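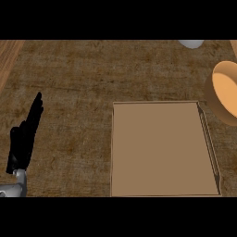
Budget matériel : la deuxième main attendra le printemps

Après deux réunions en décembre, l'atelier de Kollby a décidé de ne pas commander tout de suite la main à plusieurs doigts proposée par Stuken. Le devis est de 1,147 euros par mois en location, maintenance comprise, avec un engagement de 16 mois. C'est plus que la somme que nous avons réservée pour la manipulation des bacs et des bols.

Kirsty Moffat a demandé une deuxième offre chez Tuhumury, pour l'achat cette fois. Nous continuons pendant ce temps les essais en simulation -- ils ne coûtent que la licence, soit 411 euros pour l'année. Il faut aussi prévoir les câbles et la fixation au poignet, que le devis ne mentionne pas.

Les équipes qui souhaitent réserver des heures sur le simulateur sont priées d'écrire à Kirsty avant la fin du mois de janvier, en indiquant les objets à saisir.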